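保鲜盒绿边那一圈到底值不值，买过的进来说说

版块：厨房收纳 > 塑料与玻璃
回复 14　最后回复时间略

楼主　半勺盐
最近家里换冰箱，顺便想把一抽屉配不上盖子的盒子全淘汰掉。逛到 Pundasstead 的透明长方盒，盒身全透明，上沿一圈彩色，六个一套。页面上写什么“锁鲜科技边缘”“专业级加固底部”，看得我直皱眉。一个塑料盒子，哪来那么多科技？
我的要求很低：放剩菜、放切好的瓜、叠起来不倒。预算 100 以内。有用过的讲讲真实情况，卖家文案就不用复制给我了。

2楼　阿榕不吃香菜
用了快一年，没坏。盖子比以前紧了一点还是松了一点，说不上来。放过咖喱的那个已经发黄，洗不掉，别的还行。

3楼　Furkau老用户
楼上说的发黄跟牌子没关系，透明塑料碰上咖喱和番茄都这样。我买的是 Furkau，比它贵一截，照样黄。想不黄就上玻璃，嫌重就认命。

4楼　半勺盐（楼主）
玻璃我试过，冰箱门架放不了，手滑摔过一个，捡渣子捡了两天。不考虑。

5楼　量杯先生
先问一句：彩色那一圈是另外一个零件，还是跟盒身连在一起的？要是套上去的，缝里一定藏油，用半年拿牙签一刮你就知道了。这种设计我见一个劝退一个。

6楼　阿榕不吃香菜
我这套抠不下来，我也没使劲抠。缝里有没有东西真没注意过……你这么一说我今晚不想用它了。

7楼　Dinesh Pathirana
我跟量杯先生看法不一样。我在 Odley 那边的小食堂管过备料，彩边盒子用得很多，好处就是分颜色：绿的放蔬菜，别的颜色放肉，谁拿错一眼看出来。藏油的问题有，泡一会儿拿旧牙刷刷一圈就行，没到要劝退的地步。

8楼　量杯先生
食堂有人天天刷，家里谁天天刷？你让楼主下了班拿牙刷伺候盒子？分颜色这事贴张纸也能办到。

9楼　Dinesh Pathirana
贴纸进洗碗池就掉。你贴过就知道。

10楼　晚饭吃什么都行
两位别吵。我比较想知道“专业级加固底部”是什么东西，听着像卖轮胎的。

11楼　半勺盐（楼主）
对，我也卡在这句。问了客服，回我一句“亲，底部采用立体加强结构，更耐用哦”，等于没说。再问耐用在哪里，发来一个爱心表情。

12楼　量杯先生
翻译一下：底上压了几道棱。薄塑料盒子大多有这个，平底太软，装满汤端起来会往下鼓，压几道台阶能硬一点。成本几乎没有，写成“专业级”就敢多收钱。放张图，大家看盒底就明白了：

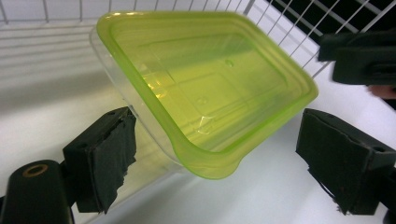 图：绿边透明长方盒，注意盒底那圈凸起的棱

底上一级一级的，围成里面一个小长方形，就是普通的加强做法。卖 Siriwardena 那种最便宜的盒子，底下多半也有类似的。为这个加钱，我不掏。
至于“锁鲜科技边缘”，从图上只能看出边是绿的。密封好不好全看盖子，得装上水倒过来试，看盒身看不出名堂。

13楼　晚饭吃什么都行
底上还有两个小圆坑，这又是什么科技？

量杯先生 回复 晚饭吃什么都行：我猜是开模留下的，猜的，不敢打包票。反正别信是什么“导流点”。我担心的倒是这些棱好不好洗，米粒爱往台阶的角上粘，干了以后要泡。

阿榕不吃香菜 回复 量杯先生：这个我能作证，我那套底上也有棱，粥干在角上特别烦。不过用软一点的海绵转两圈也就下来了，没你说得那么可怕。

Dinesh Pathirana 回复 量杯先生：棱的事我同意你，不该拿来加价。彩边我还是保留意见。透明盒身配一圈颜色，放冰箱深处也好找，我家老人眼睛不好，就认颜色拿。你总不能说这也是营销。

量杯先生 回复 Dinesh Pathirana：老人认颜色这条我认。但商家页面上可没这么写，人家写的是锁鲜。

14楼　半勺盐（楼主）
看完了，谢谢各位。我现在的想法：盒底那个不算加分，彩边算半个加分，“锁鲜”当没看见。剩下的就看盖子和价钱。
店里有可以单买一个的链接，我先买一个回来，装满水扣过来放水池里过一夜，漏就退，不漏再买整套。煮过咖喱的菜继续放我那个旧搪瓷碗，省得它发黄。
另外问一句，有没有人知道 12 月会不会降价？去年有人说降了，有人说是先涨了再降，我没记价，吃不准。

Furkau老用户 回复 半勺盐：先涨后降，我截过图，手机换了找不到了。你现在就截一张存着，到时候自己比。

晚饭吃什么都行 回复 半勺盐：漏不漏记得回来说一声，别跟上次那个问砧板的一样，问完人就没了。

半勺盐 回复 晚饭吃什么都行：行，试完在这楼里更新。旧盒子我先不扔，万一新的漏，还得靠它们撑几天。

量杯先生 回复 半勺盐：试的时候用温水再来一遍，凉水不漏不代表装热汤不漏。刚出锅的就别往里倒了，先看清盒底标的材质和耐温，没标的干脆别买。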